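Tamham Table Kit
Practice set for kitchen-clearing arms

Sold by Bitlow. Last revised July 26, 2026.

We sell kit to people who want an arm to clear a kitchen table, and we'll start with the bad news. If you have come here hoping to buy something that does your washing up, close the page and get a dishwasher. The Tamham is a box of play food and toy kitchenware for teaching and testing. It will show you how far your machine has got, and in our experience the answer is usually a bit short of the sales video.

The trouble with most tidying demos is that they use wooden blocks. A block has flat sides and stays where you put it. A bottle on its side can roll, a plate gives you very little to grip, and a strawberry is small enough to vanish between two fingers just when you need to see it.
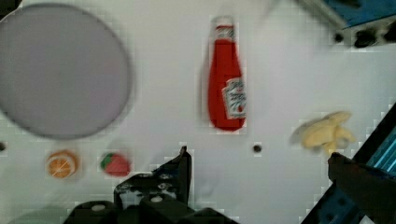

We get asked for a success rate. We don't print one. Any figure depends on the arm, the fingers, the lighting and who set the table, and a score of 100 on a layout the machine has met before says very little about the next one. Move the plate a hand's width and run it again - that is the number worth having.

What we suggest trying first

Start with single pieces, picked up and put down in a marked spot. Go on to food on to the plate, then cups stood upright from lying down. Leave the oven until last. A door has to be pulled along a curve, and plenty of arms that look clever with fruit will simply shove the whole oven across the table. We advise 300 runs on a mixed layout before you believe anything, with a person setting out the pieces who didn't write the software. 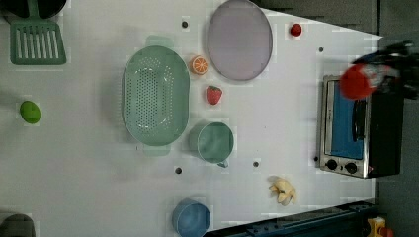 Mixed layout with colander, cups, fruit, plate and toy oven.

Can it do real chores yet?

Some of them, slowly, in a room arranged to suit it. Putting toy fruit on a plate is a fair test of seeing and gripping. It tells you nothing about grease, steam, a full sink or a drawer that sticks. The same goes for the shop floor: an arm that sorts these pieces well may be ready for a trial at a packing bench, and we wouldn't put it more strongly than that. Cuselis, who build our mounting rails, are more hopeful than we are. You can ask them.

Ordering

Kits are packed to order and leave us within 3 working days. Spare pieces are sold singly, and the small fruit is what people lose, so add a few. Returns are accepted if the pieces are clean and unmarked. The guarantee lasts 2 years and doesn't cover crushing, which we can spot.

Arms, grippers and cameras are not included. For bulk orders from schools and colleges, contact our distributor, Kyriakidis.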